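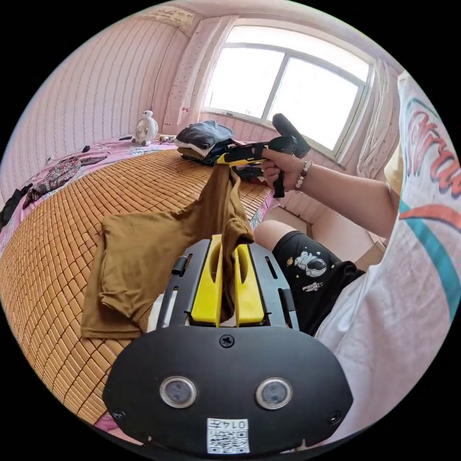 3.2 Participants and setting

The study was carried out with walk-on athletes, by which we mean students who join a university team without having been invited and without any financial support from the sport department. We worked with two universities, which we call Gramcombe and Pladitz after the towns where they stand. Both have open trials in September, and both keep a written list of everyone who comes to the trials. From these lists we got 2167 names over the whole period of the study. After removing students who came to the trials of more than one sport, and those who left the university before the first term was over, we sent the questionnaire to 600 of them.

The two universities are not equal in how they treat walk-on athletes. At Gramcombe, a student who passes the trial trains with the first squad from the beginning, but may not travel to away matches until the coach has signed a form. At Pladitz there is a second squad, and almost every walk-on athlete spends the first year in it. This difference was important for our analysis, and we come back to it in Section 4.1.

3.3 Questionnaire

The questionnaire had 52 items. Most of them were taken from the Sethi scale of sport persistence, which was made for adult club runners and had to be changed a little for our purpose. For instance, the items on paying club fees were replaced by items on balancing study and training. Answers were given on a scale from "never true for me" to "always true for me". We asked the students to think of the last full month of training, and to leave an item open if it did not apply to them.

The items fall into four groups: reasons for coming to the trial, relation to the coach, relation to invited team members, and daily life outside the sport. The last group covers sleep, meals, paid work and the ordinary tasks of living alone for the first time, such as cooking and washing and folding clothes (Figure 2). In the earlier version of the scale these tasks were left out. We included them after our first interviews at Gramcombe, where several students told us that an evening training session was easier to bear than the housework which waited for them afterwards.

Figure 2. Handling of a T-shirt above a bed, as a task from the daily life group.

3.4 Interviews

Students who had filled in the questionnaire could leave an address if they were willing to be interviewed. The interviews lasted up to 2 hours and were held in a quiet room away from the sports hall, so that no coach or team member would be present. We began each time with the same question, namely how the student had first heard of the trial. After this the order of the topics was left free.

All interviews were recorded with permission and typed out in full. The texts were then read by both authors separately, and each marked the passages in which a student spoke of wishing to leave the team or of deciding to stay. Where our marks did not agree, we discussed the passage and listened to the recording again. In a small number of cases we could not come to an agreement, and these passages are kept in a separate group called "unclear".

3.5 Limits of the method

It must be said that the lists from the trials were not kept with the same care in every sport. In rowing and in athletics they were complete, while in volleyball at Pladitz a few pages were missing and were written again from the memory of the coach. We also had planned to include a third university, Dollau, but its open trials were stopped before our work there could begin. The answers therefore come from two places only, and a reader should be careful when applying them to universities with a larger sport programme.

A further difficulty is that students who gave up sport early answered less often than those who stayed. We sent them one reminder, in which we explained that their experience was of equal value for the study.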